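Teleop corner: news from the Chisholm bench

Quick one this time, we're mid-session and the kettle's on.

Two-handed work has started at Chisholm. Up to now nearly everything we sent to Evavton was one hand, one object, pick it up, put it down. Fine for a start. Not much use when the job is a heavy panel with a drawer unit fixed to it.

So, both hands, driven by remote control. Operator wears the gloves, watches the wrist view on a screen, moves slowly. Slower than you think. Then slower again. We've got 1,281 demos logged on the Javesero project and 268 of those are two-handed, all recorded since February. More to come once the left glove is back from repair (thumb sensor, agian).

Things we've picked up so far, in no order:

Look at the wrist view, not across the room. Everyone cheats at first and it shows in the recordings. Fingers end up too high and the hand stalls.

Settle one hand before you move the other. If both are drifting the model learns drift.

Keep going after a small slip. A messy recovery is worth having. A dropped panel isn't, stop the run and mark it bad.

Breaks every 20 minutes. Yes, even if it's going well. Tired arms make wobbly demos.

Left hand with its fingers just under the edge of the wood-grain panel, right hand out by the pale plywood box. Wrist view, and a fair idea of how close you have to work:
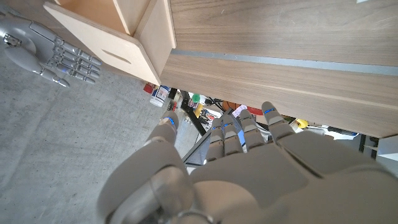
Want a go?

Operator slots are open at Chisholm and at the Grolludstead site, mornings mostly. No experience needed, gloves come in 2 sizes and the small ones go first. Put your name on the sheet by the door or reply to this email. Please dont book both sites for the same morning, it has happened.

Next issue: how Evavton sorts the good runs from the bad, and what they'd like more of.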